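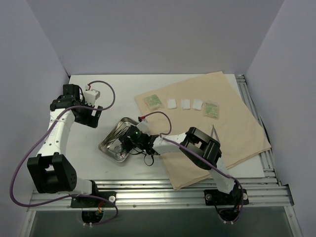 The email from the league came while I was eating toast over the sink, and by the time I'd read it twice the toast was on the floor. Dirnine had got the last place in the spring nines. Us! A rugby league club with one decent set of posts and a minibus that only reverses when it's in the mood.

I rang Gediminas straight away (Gediminas Ozoliņš, our hooker, thirty-eight and lying about it) and he didn't even say hello.

"Who've we got first?"

"Lorovetti."

He made a noise like a tyre going down. Lorovetti had put 51 points on us the April before, and I'd been on the wing for most of them, mainly watching the backs of people's heads.

"Then Bravo," I said, "and Cendo if we're still walking."

Training that night was the best turnout we'd had all season. Even the two lads who'd gone off to play touch came back, pretending they'd left their boots behind. We did play-the-balls until my knees ached, then Gediminas had us running the same move off the scrum over and over - him to the half, half to me, me outside the centre and away. I dropped it three times. The fourth one stuck and I kept running right past the dead-ball line and into the hedge, just because I could.

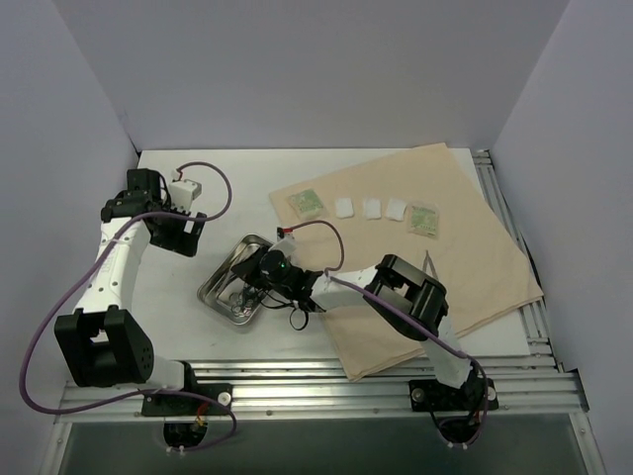
"How long's a half in nines, then?" asked young Petey, who'd only ever played the full game.

"Nine minutes," said Gediminas, "and you'll want a lie-down after four."

We had the fares to find as well. It came to £380 for the coach, and the tin behind the bar had £258 in it, so I put in what I'd been saving for new boots and didn't mention it to my wife until we were in bed with the light off.

"Will you win?" she said.

"No."

"Will you score?"

I thought about the hedge, and the ball tucked tight under my arm - and I said I might.

She turned over and told me to set the alarm.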